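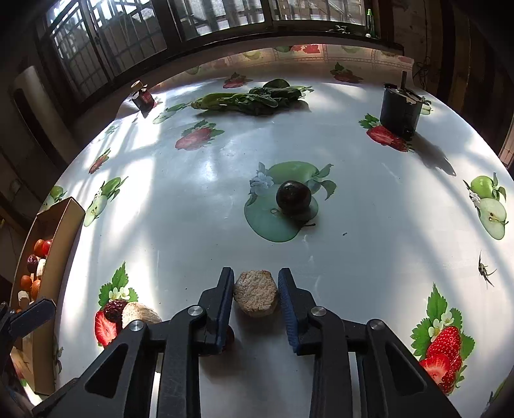 Re: [Emville Kitchen Table] What to put out for the autumn tea

Eleni Ionescu wrote on 13 September 2020:
> Has anyone got a cloth I could borrow? Mine is plain brown and makes
> everything look like a wet afternoon. Also, would dates and plums do
> for people who don't want cake? I don't want to look mean.

Dear Eleni, and everyone else on the list,

Dates and plums would do beautifully, and you could never look mean! I had both on my own table, on the shiny white cloth with the fruit printed all over it, and I must say a very dark plum looks rather grand sitting on a big green apple. The date ended up on one of the strawberries, which I liked less (wrinkled dark red on bright red, it gets a bit lost), so if you borrow the cloth do put your dates in a pale dish.

You are very welcome to it, by the way. I bought it in Turley in April, and it has been wiped down more times than I could tell you. Please don't iron it. My sister tried with the one before and we had the windows open for 2 days.

The greens were on the table as well, a good leafy bunch, stalks and all, and they are going into a soup with beans, so don't worry, I shan't be bringing those to the tea. I could bring a big pan of the soup if we are still expecting 14, though. Let me know about bowls, as I lent mine to the Ondville lot and haven't seen them since.

I can drop the cloth round any evening after six. Is it still number 47, or have you moved into the other flat?

Warmest wishes to you all,
Evaristo Costa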